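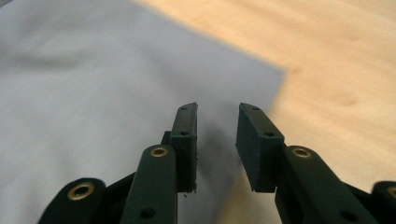
One customer wrote to us that Tullden found 1428 duplicate records in a literature database she had already cleaned by hand, and asked if the merge could be undone. It can. Every merge is kept in the History tab until you close the project.

Tullden 3 is a desktop program for sorting and tagging references. It reads files from Dhillon and Grollari, plus plain tab-delimited text. Tags can be nested up to four levels – a record may carry more than one. To add a tag, select the records, type the tag and press Enter.
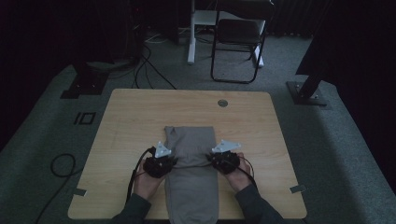
Tags that are no longer attached to any record are shown in gray. Use Clean Up to remove them.

The free version holds 200 records per project. The full version has no record limit and exports in batches of 100.

Requires 200 MB of disk space. Licenses are per user and cover two computers. Upgrades from Tullden 2 are free if you bought it after December.

Sold and supported by Isari. Page updated Mar 30, 2021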